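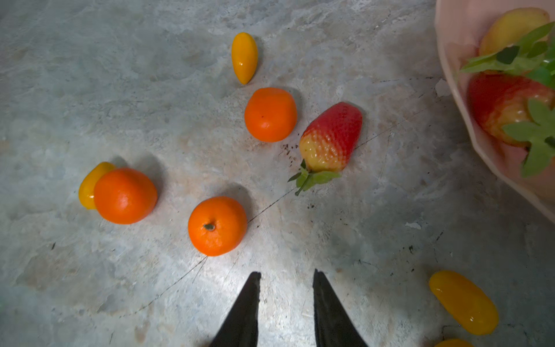 3.2 Stimulus objects and surface

Figure 2. Artificial fruit on the mottled gray-blue surface: round orange fruits with dimpled peel and smaller, elongated yellow fruits. Part of a pale pink bowl is visible at the upper right.

The fruit set used in the sorting task was drawn from the Onstead collection of artificial produce. Items were selected for differences in size, outline and color. The orange type has a molded peel texture, and the stem end is marked by a nub with fine creases around it. The yellow type is smaller and glossy, and its identity is less certain to an untrained viewer. In the Venholm pilot, 27 participants gave free names for each item. Names for the orange type were consistent, while those for the yellow type were divided between plum and miniature pepper. We therefore refer to the items by color in the analysis.

The irregular pattern of the work surface was retained from the pilot. A plain white surface had produced strong glare on the glossy items, and several participants reported difficulty judging their edges. Shadows remain visible on the patterned surface (Figure 2) and were not corrected.

Items were returned to scattered positions between trials, with no fixed spacing. Trials in which an item rolled off the surface were excluded. After exclusions, 2,209 trials entered the analysis described in Section 6.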